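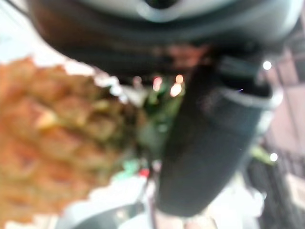

Tahsin Patwary has asked that key control be placed first on the list this time, and has remarked that at the last inspection it was left until the end, when the person holding the strong room key had already gone home. The order below has been changed to suit.

Inspection Checklist: Valuation Counter, Strong Room and Deposited Items
Office: Østergaard branch
Date of inspection: 2021-10-19
Inspected by: Inger Frandsen
Marking: Yes / No / Partly / Not applicable

Section 1. Keys and access

1.1 Strong room key signed out and in on each occasion. Yes.
1.2 Spare key held in a sealed envelope at the main office. Yes. The seal was whole. The signature across the flap has faded and should be renewed.
1.3 Door code changed after any member of staff leaves. Partly. One code was changed nine days after the leaving date. The rule is the same working day.
1.4 Clients do not pass beyond the counter flap unless accompanied. Yes.

Section 2. Receiving items for valuation

2.1 A receipt is given for every item before it leaves the client's sight. Yes. The receipt book stood at 2,353 and agreed with the register.
2.2 The receipt records visible damage in plain words. Partly. Of 70 receipts read, 46 gave enough detail. The others used "fair" or "worn" with nothing further. Staff are reminded that "chip to rim, left of handle" is the standard expected.
2.3 No value, even an informal one, is written on the receipt. Yes.
2.4 The client has signed to say whether the item is insured while in our care. Yes.
2.5 The fee and the means of payment are stated in writing before work begins. No. Two clients were told the fee by telephone only. Written confirmation must be sent in both cases, and the printed fee sheet is to be placed back on the counter.

Section 3. Weighing, measuring and testing

3.1 Scales carry a current test label. Yes.
3.2 Scales stand level and away from the heater. Partly. Level, but too near the heater. Moved during the inspection.
3.3 Testing acids kept in the locked metal cabinet, upright, in their tray. Yes.
3.4 Gloves and eye protection within reach of the testing bench. Partly. Gloves present in one size only. Order small and large.
3.5 Eyewash bottle in date. No. Expired in October of last year. A new bottle was put in place before the inspector left.

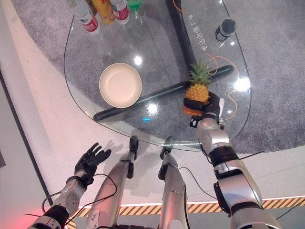

3.6 Lamps and magnifiers have sound leads and plugs. Yes, with one exception. The lead on the older bench lamp has been mended with tape. The lamp is withdrawn from use until an electrician has seen it.
3.7 Acid spill instructions displayed. Yes.

Section 4. Storage of deposited items

4.1 Shelves loaded within their marked limit. Yes.
4.2 Heavy items kept below waist height. No. Three mantel clocks and a bronze were on the top shelf. Two persons are to move them, using the step and not a chair.
4.3 Paintings stored on edge, face to face or back to back. Yes.
4.4 Each item labelled with its receipt number. Yes.
4.5 Items uncollected after the agreed period reported to the branch manager. Partly. The list had been prepared but not sent. It contains more than 100 entries and should be divided by year of deposit.
4.6 Damp reading taken monthly. Yes. The readings from the north wall are a little higher than in spring. Continue to watch. 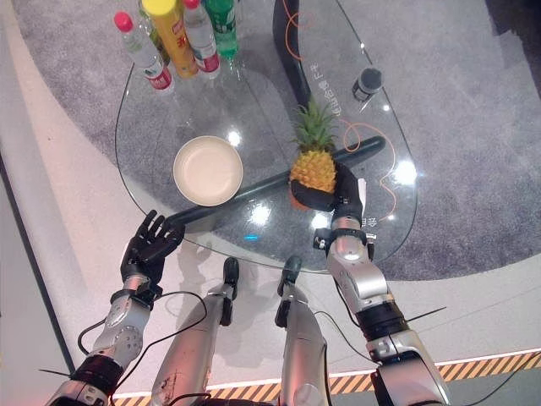
Reltero Valuations, Client Deposits and Premises Section

Section 5. Fire and general safety

5.1 Both exits clear. Partly. The rear exit was narrowed by flattened packing cases. Cleared on the day. The branch is asked not to use this passage for packing material, even for short periods.
5.2 Extinguishers in place and serviced. Yes.
5.3 Alarm tested weekly and the test written down. Yes.
5.4 First aid box complete. Yes.
5.5 Panic button at the counter tested with the alarm company. Yes. Plosov confirmed receipt of the signal within one minute.

Section 6. Visits to clients' homes

6.1 Address and expected return time left with a colleague. Yes.
6.2 Valuers carry identity cards. Yes.
6.3 No items are removed from a client's home without a receipt. Yes. See also 2.1.

Actions outstanding

2.5 Written fee confirmation to two clients. Branch manager.
3.4 Gloves, two further sizes. Counter staff.
3.6 Bench lamp to the electrician. Branch manager.
4.2 Clocks and bronze to lower shelf. Counter staff, two persons.
4.5 List of uncollected items to be sent, with a copy to the Truten office.

Signed copies of this checklist are kept with the receipt register. Any comment on the findings should be sent in writing to Inger Frandsen.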